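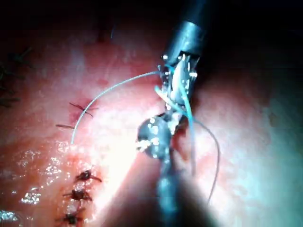

Do Small Art Fairs Help Local Artists? A Look at the Idska Print Fair

Student project report, Arts Management
Submitted by Clem Ormsby

1. Why I picked this

The Idska Print Fair calls itself "a launchpad for regional talent." Every fair says something like that. I wanted to see if anyone could back it up, so I spent two afternoons there in November and then wrote to the exhibitors afterward.

2. How I did it

I sent a short survey to 60 artists and galleries. It asked what they paid for a booth, what they sold, and if any buyer had been in touch since. I also talked to staff at two galleries, Skevell and Herkow. Skevell shows mostly etchings and has been at the fair from the start. Herkow joined last year and is still making up its mind.
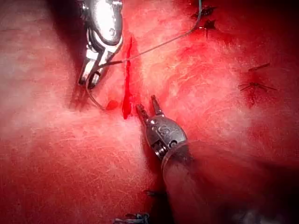
The survey has an obvious weakness. People who had a good fair are more likely to answer, and people who lost money may not want to put it in writing. I got 50 replies, more than I expected, but I would still read the results with care.

3. What I found

Most artists said they were glad they went. When I asked what they had gained, the answers got vague. "Exposure" came up again and again, and very few could name a sale or a show that came from it. A booth cost up to 300 dollars, before framing and travel, and several people sold less than that.

The galleries did better. Herkow sold most of its wall on opening night, nearly all of it to collectors already on its mailing list. I don't see why the fair should get credit for those sales. Skevell was more positive and said the fair brings in younger buyers, but it keeps no record of who they are.

The Kwon Prize, given to one emerging printmaker, gets most of the press. Past winners I reached were grateful for the money. One said her prices had not moved at all.

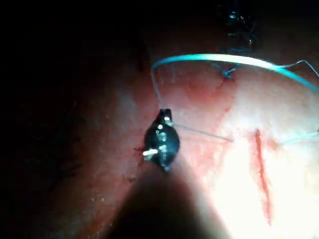

4. Limits and next steps

One fair in one year doesn't prove much. I had no access to the organizers' sales figures, which they told me are private. A better study would follow the same artists over several seasons and include some who applied and were turned down. Until then I would treat the launchpad claim as advertising.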